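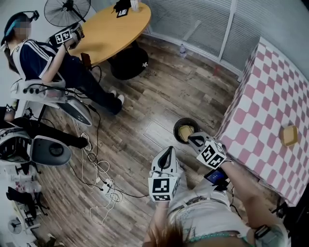
Lụa had decided on the floor. The pan was going to live down there with her until she understood it, and that was that!

"You can cook standing up," said Gearóid, from the doorway. "People do."

"I'm not cooking. I'm rehearsing."

He knew better than to ask, so he came in and sat down with his back to the blinds and his long legs stuck out in front of him. It was four in the afternoon, a gray February four, and the light came through the slats in a way that made even the floorboards look good enough to eat.

The contest was at Plomaveck, in the big hall by the river, and first prize was 4000 crowns and a week in the kitchen at Ollell. Lụa didn't care much about the crowns. She wanted the week. She had eaten at Ollell once, when she was nine, and her grandmother had let her have the last corner of the butter cake, the dark corner, where the sugar had gone nearly bitter — and she had been trying to get back to that corner ever since.

"Tell me the cake again," said Gearóid.

She loved telling it. "You start in a small pan, a black one, as small as you dare. Butter first, one fat square of it, and you let it slide. You don't push it. Then when it smells like hazelnuts you count to 200, and then the sugar, and then you have to be so quick, Gearóid, you have to be like a pickpocket!"

"And if you're slow?"

"Toffee. Very nice toffee. Last place."

He laughed and reached for her notebook, which was mostly arrows. Ánh Cù had drawn some of them, back when Ánh was going to be her partner in the contest, before Inus hired her away to make wedding cakes on the coast. Her arrows were the neat ones. Lụa's went around corners and came back.

"What's this one?"

"That's where I flip it."

"It goes off the page."

"It's a big flip!"

She got to her knees and showed him with nothing in her hands, a turn of the wrist and a lift of the elbow, and she was so sure of it that he looked up to see where the cake had gone. Then she did it again, slower. Lương Street was filling up with people going home, and downstairs Quang Lục had started on his trumpet, the same three notes he always warmed up with, and she found they fit. Wrist, elbow, catch. Wrist, elbow, catch.

"Do it with your eyes shut," said Gearóid.

She did it with her eyes shut. She could smell hazelnuts, she swore she could, and behind them that dark corner of sugar, and her grandmother's wool coat.

"Again?" he said.

"Again," said Lụa, and down below the trumpet began.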